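Part-time housekeeping assistant, Dutside guest house

Markura runs a small guest house in Dutside for families visiting relatives at the Herrera clinic. We are looking for a housekeeping assistant to join us for the winter, with a good chance of staying on afterward.

The job is two mornings a week to start. You would change beds, wash and fold linen, clean the bathrooms and keep the supply closet in order. Most stays are short, so there is a lot of bedding to get through. 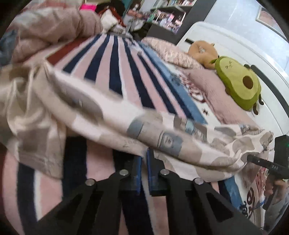
Page last changed: 2 November 2024

You don't need a certificate or earlier hotel work. We do need someone who can lift a full linen bag, climb stairs and work alone once they know the building. Some guests are going through a hard time, and you should be comfortable being quiet and kind around them.

Training is paid. You will spend your first shifts with Minttu Saarinen, who has run the laundry here since September. After that you can choose your own starting time, as long as the rooms are ready for check-in.

Shifts can be extended up to 40 hours a month when the house is full — we ask first, and you can say no. Bus fare is covered for staff who live outside Dutside. Work shirts are provided, but please bring your own closed shoes.

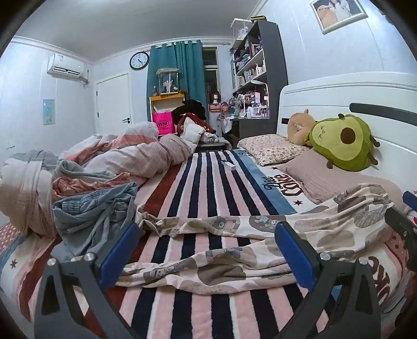

Striped blanket on a bed.

To apply, send a short letter with your phone number and the mornings you are free. A resume is fine but not required. Write to Rocío Bravo, Markura, PO Box 1681, Dutside, or leave your letter at the front desk. Please put job number 533 on the envelope.

We will call everyone who applies, including those we can't offer a place this time.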